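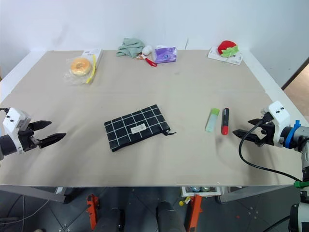
Sitzung 4: Die Leichenpredigt als Druckware

So, weiter mit dem Stoff vom letzten Mal. Wir hatten bei den Widmungen aufgehört, und ich hatte versprochen, dass es heute endlich um das Geld geht (und um die Witwen, die ja meistens bezahlt haben).

Zur Erinnerung: Die gedruckte Leichenpredigt ist im protestantischen Raum vor allem eine Gattung des 16. bis 18. Jahrhunderts. Auf die eigentliche Predigt folgt in der Regel der Lebenslauf, die sogenannten Personalia, und ganz hinten stehen oft die Epicedien, also die Trauergedichte von Kollegen, Schülern und Verwandten. Ich mag diese hinteren Seiten am liebsten! Da reimt der Schwager neben dem Professor, und man merkt es auch.

Lest bitte bis zum nächsten Mal den Auszug aus Marlina Manurungs Aufsatz, Abschnitt 2 genügt. Sie hat 700 Drucke durchgesehen und fragt, wer in den Personalia eigentlich »ich« sagen darf. Clotilde Picard widerspricht ihr ziemlich heftig, den Text habe ich euch dazugelegt. Ich selbst schwanke noch – mal sehen, was ihr meint.

Ein paar Begriffe, die ihr draufhaben solltet:
Laudatio: das Lob der verstorbenen Person
Lamentatio: die Klage über den Verlust
Consolatio: der Trost, meist mit Blick auf die Auferstehung

Die Reihenfolge ist übrigens nicht heilig. Bei Kindergedichten rutscht der Trost gern nach vorn, und manchmal fällt das Lob fast ganz weg, weil es über ein paar Wochen Leben eben wenig zu erzählen gab. Achtet beim Lesen auch auf die Namensspiele, die wirken auf uns heute oft albern, waren aber ganz ernst gemeint.

Das Referat übernehmen Nour Awwad und Gilang Pasaribu, höchstens 27 Minuten, bitte mit Handout. Für die Hausarbeit gilt weiterhin: 4000 Wörter ohne Bibliographie, Abgabe im Juli. Zitiert in der Schreibung des Originals, Virgeln dürfen stehen bleiben.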